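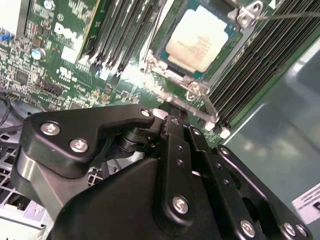

Womex Opens Secondhand Server Parts Counter in Polby

POLBY, October – Womex, a reseller of used business computer equipment, has opened a parts counter at its Ross Street building in Polby. The counter sells tested motherboards, memory, power supplies, drive trays and other server components to small businesses, schools, repair shops and the general public. Until now the company sold only complete machines, and only to account holders.

The counter is open from 8 a.m. to 4 p.m. on working days. Orders placed online before noon can be picked up the same afternoon. Walk-in customers do not need an account, and there is no minimum purchase.

At opening, the counter lists 831 separate part numbers. Most come from rack and tower servers that were taken out of service by offices, clinics and local government departments in the region. Womex buys the equipment in bulk, erases the storage, and decides machine by machine whether to resell it whole or take it apart.

"We kept getting calls from people who had one dead board in a server that was otherwise fine," said Francine Grewal, general manager of Womex. "They did not want to buy a whole second server to get it. We had the part on a shelf in the back and no way to sell it to them. The counter fixes that."

Pricing and warranty

Parts are priced by model and condition. Grade A parts show no damage and pass every test in the company's bench routine. Grade B parts pass the same tests and have cosmetic marks, a missing label or a replaced clip. Untested parts are not sold at the counter.

All Grade A parts carry a warranty of 40 weeks. Grade B parts carry half that. Customers who return a failed part within the warranty period may choose a replacement or a refund. Opened thermal paste, used batteries and cut cables cannot be returned.

Schools and registered nonprofits receive 25 percent off the listed price on request. The discount applies to labor as well, for customers who ask Womex to fit the part. A school needs to send a purchase order or a letter on its own letterhead. Nonprofits should bring their registration number.

How parts are tested

System boards are inspected, cleaned and fitted with known good processors and memory, then run under load overnight. Every memory slot is checked, along with each network port and each expansion slot. The board's firmware is updated to the last stable release the bench has on file, and any saved passwords or asset tags are cleared. A printed test sheet goes in the bag with the board.

Memory is tested in matched sets and sold either singly or as a set. Power supplies are run at full rated load. Fans are listened to by a person, according to bench supervisor Iulian Surdu, who said the software does not catch a worn bearing early enough.

"A fan can report the right speed and still be on its way out," Surdu said. "You hear it first. We put those in the scrap bin even if the numbers look good."

Surdu's bench sends each board back through the full routine if it has been on the shelf for more than a year. The coin cell battery is replaced at the time of sale.

Idum lookup service

Along with the counter, Womex is opening its parts lookup service, Idum, to the public. Idum was written in house and has been used by Womex staff to match part numbers across server generations. A customer can type in the number printed on a board or a power supply and see which machines it fits, which revisions can be swapped, and whether the item is in stock in Polby.

The service is free and does not require a login. It also lists known problems, such as a board revision that will not accept newer processors without a firmware update, or a drive tray that fits the bay but blocks the latch on the tray next to it.

"Part numbers are where most orders go wrong," said Hazem Morsy, who maintains Idum. "The same board can have 3 different numbers on it depending on where you look. We tell people to send us all of them, and a phone picture of the label if they have one."

Morsy said corrections from customers are welcome and are usually added the next working day. Each entry shows the date of its last change. Listings for tape drives and older disk shelves are still incomplete and will be filled in over the winter.

Drop-off of old equipment

The Ross Street building will also accept used servers, switches and workstations from businesses and residents. There is no charge for drop-off. Equipment should be brought to the loading door on the north side of the building, and large deliveries need to be arranged ahead of time. Monitors, printers and loose batteries are not accepted.

Drives received at the door are logged by serial number and erased on site. Drives that cannot be erased are shredded by an outside contractor, and the owner may ask for a certificate covering either method. Parts that cannot be reused are sorted into board, steel, aluminum and cable, then sold to a recycler.

Amedeo Rizzi, who manages receiving, asked that customers leave servers assembled. Boards that arrive loose in a box often have bent socket pins, he said, and those usually end up as scrap. Rails and power cords should come with the machine if they are available. Keys for locking front panels are especially useful.

Repair appointments

Customers who would like a part fitted can book a bench appointment by phone or at the counter. Most board swaps are finished in one working day if the part is in stock. Customers are asked to make a backup before bringing a machine in, and to note the order of the drives if they remove them for transport.

"Write the bay number on a piece of tape and put it on each tray," said Darragh Keogh, the counter manager. "It takes a minute, and it saves a lot of trouble with the array afterward."

Womex does not offer data recovery. The counter keeps a list of outside firms that do.

About Womex

Womex buys, tests and resells used servers, networking gear and workstations from its building on Ross Street in Polby. The company sells to businesses, schools and individual customers.

Media contact: Francine Grewal, General Manager, Womex, Ross Street, Polby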